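O retiro de louvor da Igreja Olivares, em maio, reuniu 915 inscritos e um único teclado afinado. Renata Maldonado abriu a noite com nove hinos antigos, dois deles no tom certo. 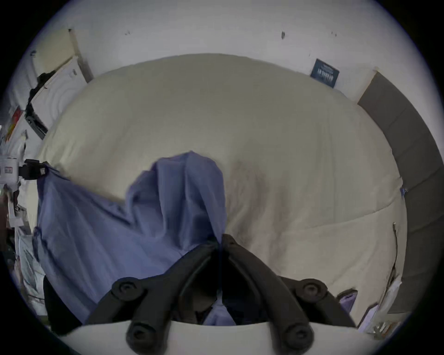
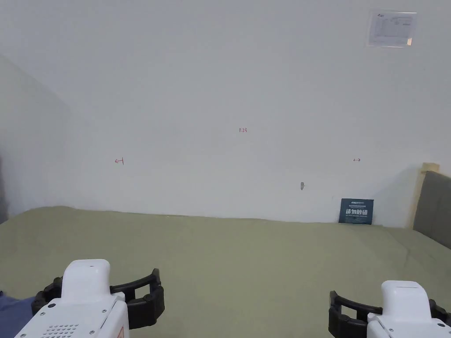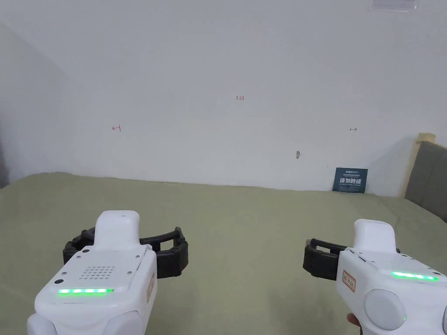
Para o próximo encontro, o coral ensaia às 19h, e quem chegar às 19h40 canta no fundo, com os baixos. Celeste Lagos pede a todos que decorem as letras: se o projetor falhar de novo, só restará olhar para uma parede branca como a da segunda e da terceira fotos, e ela não sopra o refrão. Inscrições com Bautista Ledesma, depois do culto.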